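May, late morning

Rain since breakfast, so no allotment. Laimutė rang from Detbridge and we nattered for ages about her beans (hers are up, mine are sulking!) and whether I should go over for the plant sale. I've got 9 tomato plants on the sill and really don't need more, but you know me.

Left the old desktop be, with its side open, and did some soup instead. 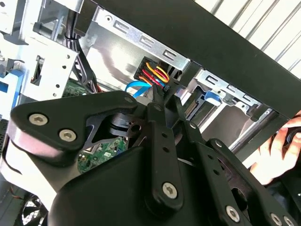
After tea

Dry at last! Walked down to the plot and found slugs had been at the lettuces, all but 3 gone. Gervásio swears by crushed eggshells. Omelette tomorrow then.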